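3.2 How we read the rumors

I should admit up front that I'm a soccer fan first and a researcher second, and this whole study grew out of one long June spent refreshing transfer pages. Katherine Villanueva and I wanted to know how a rumor changes as it gets passed along, so we collected 915 transfer stories from 18 sports sites and sorted them into chains, each one starting with the earliest report we could find. Most chains were short (two or three stories and done), but one ran to 97, all about the same left back!

We coded every story by hand. Katherine took the odd-numbered chains and I took the even ones, and then we swapped 15 of them to see if we agreed. Mostly we did. Our big fights were over the word "interested," which can mean a club has made a phone call or that a scout once sat in the stands. We ended up giving it a code of its own, and I still think we should have split it in two.

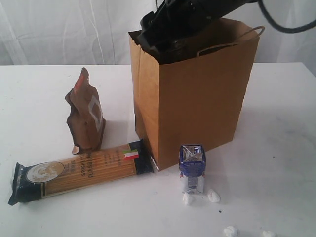
Figure 2. Gripper and paper bag on a white tabletop.

The wording got firmer the further a story traveled. A first report would say a club "could look at" a player, and by the fourth retelling the same club was "closing in," with no new source anywhere in the text. Fees behaved differently. Once a number was in print it tended to stay put, even when the first writer had called it a guess, and that surprised me (I'd bet Katherine a lunch that fees would creep up, and I paid for it).

Tsegereda Workneh read an early draft and asked whether we were just measuring translation, a fair question given how many chains cross from Spanish or Italian into English. So we went back and pulled out the chains that stay in one language. The firming up was still there, a little weaker, and we report those chains separately in Section 4.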